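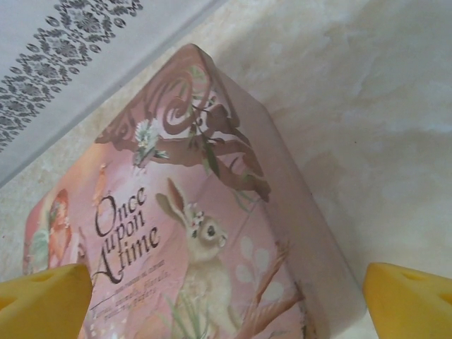 Kit watch: the Plesham wrist camera and finger set

6 September 2022

Several readers have asked whether the Plesham set is worth having for small packing and sorting jobs. It is sold as an add-on for light robot arms and comes as a wrist camera, a pair of moulded fingers and a year's use of the Vurnton software that is meant to tie the two together. The price is £809 before delivery. We had one on loan for a short spell, and our view is that the fingers are decent, the camera is fine and the software is where your money may go to waste.

The fingers are bright yellow, chunky and square at the tip, with a triangular recess in the top face of each. The maker says the shape saves weight. Perhaps it does, but we noticed more that they are wide, and on a box with a picture on the lid they sit right where the camera would like to look. On the pink "Once upon A time" tin, the left finger covers part of the red-haired figure at the edge of the lid. The title and the rabbit stay in plain view, so a person would have no trouble saying which tin it is. Software that has been taught on the whole lid may be less sure of itself, and the sales sheet has nothing to say on the matter.

Small print is the other thing to think about. The title on that lid reads easily. The lines beneath it are slightly blurred, and we would not like to depend on them. If your boxes differ only by a line of small lettering, ask for a trial with your own stock before you sign anything. Plesham's own demonstration uses plain cartons with big black numbers, which would be kind to almost any camera.

Then there is the claim that the set "handles 417 everyday objects out of the box". We asked for the list and were sent it, all credit to them for that. It is padded. The same mug turns up in a long run of colours, and there is a great deal of fruit. Metal tins get one entry between them, with no sizes given. Anyone packing gift tins, biscuit tins or tea caddies should treat that figure as having little to do with them.

Vurnton's software is pleasant enough to look at and the set-up pages are written in plain English. You place the arm, open and close the fingers by hand, save the position and give it a name. What we disliked was the licence. After the first year it has to be renewed, and without it the camera view still works but saved grips can't be edited. We could find no mention of this on the order page. It is in the terms, a long way down. We have asked for it to be moved and were told a new page is planned for November.

On spares, a replacement pair of fingers takes 5 working days to arrive, or so we were promised. We did not put that to the test. The part number you want is 3673, and it is worth writing down, as the shop's search box did not find it for us under "fingers", "tips" or "gripper".

How does it compare? The Stamitz set costs more and has narrower fingers, which leave more of a lid showing. It has no licence to renew. The Madigan one is cheaper but comes without a camera, so it only makes sense if you already own one and don't mind making a bracket. Of the three we would look at the Stamitz first for anything with a printed top that has to be read during the grip, and at the Plesham for plain goods where a firm hold matters more than the view.

If you do go for the Plesham, ask whether they will sell you the fingers and camera without the software. They said no to us at first, then said it could be looked at for orders of more than one set. Get the answer in writing. Readers who already have one in daily use are welcome to write in, and we'd be especially glad to hear from anyone who has got past the first renewal.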